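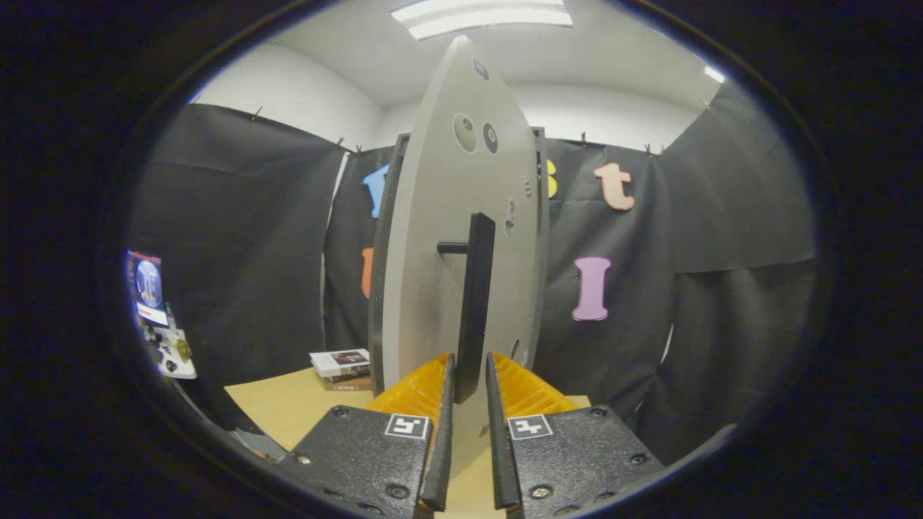

From: Reijo Hämäläinen
To: the Flistis owners list
Re: Viewing of the Turkia house, and what should be in the listing

Hello all,

Thank you, Severin, for the long message. I answer below your text, as I think it is easier to follow. I have cut the parts that were only for Estau.

Severin Kofler wrote:

> I looked at the draft listing for the Turkia house and I am not happy
> with it. It says "spacious family home of 300 square meters". This is
> the whole area with the cellar, the boiler room and the part of the
> attic where I can't stand up. A buyer will measure the living rooms
> and feel cheated before he has seen the garden.

I agree with you about this. I took the number 300 from the old insurance paper, where the area is counted in another way. When I add only the heated rooms from the floor plan I come to much less, but I do not want to write a new number before Saarinen has measured. He promised to do it when he comes for the energy certificate. Until then I propose we leave the area out of the text and write "floor plan on request".

The attic should be mentioned separately. It has a good floor and a window to the west, and somebody will want it for storage or for a small study. I would only not call it a bedroom. With the last house we had two persons who came for "four bedrooms" and left after the third one.

> Also, why do we say nothing about the roof? It is the first thing
> everybody asks me on the telephone.

We say nothing since I did not have the papers. Now I have half of them. The side to the street was renewed by the former owner and there is an invoice. For the garden side I have only his word that it was done in the same summer. The tiles look the same from the ground, but that is my eye and not a document. I wrote to his daughter in Estau and asked if she can look in the folders. She answered kindly and said it can take until December.

If we must publish before this, I would write: "Street side of roof renewed, invoice available. Garden side: please inspect." It does not sound so beautiful, but then we don't have the discussion later at the signing.

> The agent wants to put the price a little over what we said and then
> "see what happens". I have a bad feeling. The house on the corner
> did this and it was for sale for 90 days before anybody made an offer,
> and the offer was low.

I have the same feeling, although I understand the agent. In the spring she sold a house in our street quickly and over the asked price. But that one had the new kitchen and the garage. Ours has a kitchen which works well and which looks like it is from my childhood. The cabinets are solid, the doors close, and the stove is fine. I would not renew it for the sale. A buyer will pull it out anyway and choose his own.

My wish is that we stay with the price from our meeting and decide now what is the lowest we accept, so that we don't need to call five people in the evening when an offer comes. Please send me your own number privately if you don't want to write it to the list.

> Last point: the photos. The living room looks dark and the garden
> looks like nobody lives there.

The photos were taken on a rainy afternoon. The agent will come again in the morning, when there is sun on the terrace side. Before that somebody should cut the hedge by the gate and carry away the old window frames behind the shed. I can do the hedge. For the frames I need one more person and a trailer. In the living room I will take down the heavy curtains. They were my aunt's and I like them, but they take all the light.

I also walked through the house once more with the eyes of a stranger and made some notes:

The door to the cellar sticks when the weather is damp. It needs planing at the bottom.

In the upstairs bathroom the fan is loud. Saarinen says it is only the bearing.

The radiator under the stairs is cold at the top. Probably air. I forgot the key for it at home and will bring it next time.

The doorbell doesn't ring. I do not know for how long. I was standing outside and pushing it when the neighbor came and told me.

The smell in the pantry is gone after I washed the shelves, but please leave the small window open when you are there.

About the shared driveway: number 74 has asked again if the right of way is written in the land register or only in the private letter between the grandparents. I believe it is in the register, because I remember the stamp, but I will order an extract. The agent needs it in any case, and a bank will ask for it also. Please do not promise anything to the neighbors before we have it. They are nice people and would remember every word.

Can those who have keys please write to me which ones? I have the front door and the shed. There should be 2 more for the cellar, and I have not seen them after the summer. If they are lost we must change the lock before the handover, and I would like to know it early.

I am at the house again next week, most likely in the afternoon. If somebody wants to come and help with the window frames, there is coffee.

With best regards,
Reijo

PS. Severin, the blue folder with the heating bills is at my place. You asked for it two times and I forgot to answer. The bills from the last two winters are complete, the older ones are not.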